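La lettre d'Anholm Environnement
21 novembre 2024

Entreprises et climat : et si l'on commençait par les achats ?

Chères lectrices, chers lecteurs,

Vous avez été nombreux à nous écrire après notre numéro du mois d'août, celui où nous parlions de chauffage et d'isolation des bureaux (merci pour vos messages, nous les lisons tous, même quand la réponse tarde un peu !). Une question revenait souvent, posée par des gérants de petites structures qui ont déjà changé leurs ampoules, baissé leur thermostat et remplacé une fenêtre ou deux : que faire ensuite, quand le gros des émissions se cache dans ce que l'on achète aux autres ?

Nous avons donc eu envie de consacrer l'essentiel de cette lettre aux fournisseurs. Le sujet paraît aride, je vous l'accorde, et il l'est un peu au début. Pour beaucoup d'entreprises, les émissions dites indirectes, celles des matières premières, du transport, des emballages et de l'usage des produits vendus, pèsent bien plus lourd que la facture d'électricité. Elles sont aussi plus difficiles à saisir, car elles dépendent de gens qui ont leurs propres contraintes et qui reçoivent déjà, les pauvres, quantité de formulaires à remplir.

C'est justement par là que nous avons commencé chez nous. Notre premier questionnaire comptait 52 questions. Nous en étions très fiers, et nous avons reçu en retour deux réponses, dont une à moitié vide. Nous l'avons repris à tête reposée, en gardant seulement ce dont nous avions vraiment besoin pour décider quelque chose, et la nouvelle version tient en 11 questions. On y demande d'où vient la matière, comment elle voyage, quelle énergie fait tourner l'atelier et ce que deviennent les chutes. Le reste peut attendre une conversation au téléphone, qui apprend d'ailleurs souvent plus de choses qu'un tableau.

Ilance, qui nous fournit nos cartons depuis longtemps, nous a ainsi expliqué que nos petites commandes passées chaque semaine l'obligeaient à faire rouler des camions presque vides. Nous n'y avions jamais pensé ! Nous regroupons maintenant nos commandes une fois par mois. Il a fallu pousser quelques étagères dans la réserve et revoir nos habitudes de stockage, mais chacun s'y est fait, et la livraison du début de mois est devenue un petit rendez-vous où l'on prend le temps de boire un café avec le chauffeur.

Avec Golestani, la discussion a été plus longue. Leur encre d'origine végétale coûte plus cher, et nous avons hésité tout l'été. Nous avons fini par réduire le nombre de pages de notre catalogue, ce qui a ramené la dépense à un niveau supportable. Quelques clients fidèles nous ont dit regretter l'ancienne édition, que nous aimions bien aussi, il faut le reconnaître.

Si vous souhaitez vous lancer, prenez votre grand livre de l'année passée et classez vos fournisseurs par montant. Retenez les 10 premiers, pas davantage. Appelez-les avant de leur envoyer quoi que ce soit, et dites-leur ce que vous comptez faire de leurs réponses. Gardez les estimations, même grossières, en notant bien qu'il s'agit d'estimations : un chiffre imparfait que l'on corrige l'année suivante rend déjà service. Et parlez-en à la personne qui passe les commandes au quotidien, elle connaît les délais, les retours et les emballages inutiles mieux que n'importe quel rapport.

Reste la question de l'argent, que l'on nous pose toujours à voix basse. Certaines mesures font économiser tout de suite, d'autres coûtent pendant plusieurs années. Nous conseillons de présenter les deux ensemble au moment du budget, sans quoi les secondes passent chaque fois à la trappe.

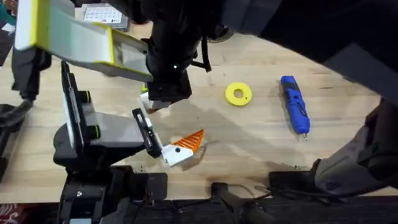
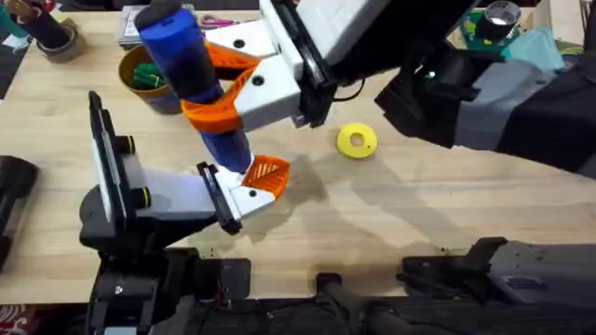

Deux bras au-dessus d'une table en bois clair.

L'atelier Urano, saison deux

Notre cycle de rencontres reprend cet hiver dans la salle Urano, au rez-de-chaussée. La première séance portera sur le transport des marchandises et la suivante sur la réparation du mobilier de bureau. L'entrée est libre, mais les chaises sont comptées, alors écrivez-nous un petit mot en répondant à cette lettre si vous pensez venir. Apportez vos questions, vos factures de transport si le cœur vous en dit, et une tasse !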